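Open day demo at our shop, is a simulated cell enough?
posted by mallet_1731

We have an open day in December and up to 400 people signed up. The real cell won't be wired by then, so the plan is to run the simulation on a big screen in the lobby. My boss thinks visitors will love it. My boss also thinks visitors love the lobby. Has anyone tried this?

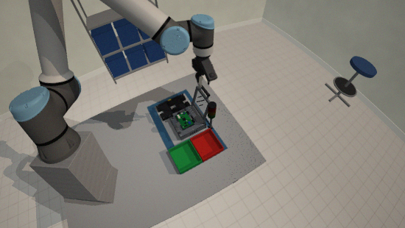 Visitors give you a minute or so before they go looking for coffee, and I'd like them to leave knowing what the cell is for. My idea is to let kids call the sort. They shout a color, green or red, and the arm goes for that bin. The circuit board would stay put in its fixture, as I don't trust myself to explain board testing to a nine-year-old.

Gririk

We did one at Susstead. Shouting works. Slow the arm down a lot, and have a person next to the screen who can talk. Ours could not. Also put out 2 real bins so people have something to hold.

nesley_fan

just play a video

Gririk

A video is fine until someone asks for the other color, and someone will within 2 minutes. Turn off the screen saver too. Ask me how I know.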